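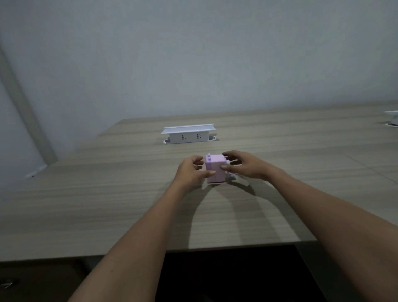
How do I clean plastic building-block toys without wrecking them?
Lukewarm water, a squirt of dish soap and an old soft toothbrush. That's my whole method! I let them soak while I drink my coffee, scrub between the studs, rinse, and leave everything on a towel overnight. Please skip the dishwasher. I warped a lovely roof piece that way and I'm still a bit sore over it.

What about toys with batteries or a music box inside?
Don't soak those (ask me how I know). Wipe the outside with a damp cloth, go around any knobs or pegs with a cotton swab, and keep the water well away from seams.

Is it OK to buy used?
I buy used nearly all the time. My favorite find was a 200-piece tub at a yard sale, sticky as anything, and it cleaned up great. Check for cracks and chewed corners before you pay, and smell the tub too. Smoke smell takes forever to get out.

My pastel pieces turned yellow. Can I fix them?
I've had mixed luck. Selim Taşdemir wrote in to say he keeps his on a shelf away from the window and they've held their color for 11 years, so shade seems to be the thing. Mine lived on a sunny sill and, well, they're now more of a custard shade.

Two pieces are stuck together. Help!
Put them in the fridge for a bit, then wiggle, don't yank. Upendo Mushi swears by sliding an old library card into the seam, and I've since tried it and love it. No butter knives, please. They leave little dents that never go away.

How do you store everything?
By color, in shallow bins, because deep ones mean dumping the whole lot on the floor. I tried sorting by shape for a while and gave up after 13 bins. Anything half built goes on a tray so we can still eat at the table.

Do you sell any of these toys?
Sorry, no, I just play with them and write about it! If you have a question I missed, leave it in the comments and I'll add it the next time I update the page.

Last updated 3/25/25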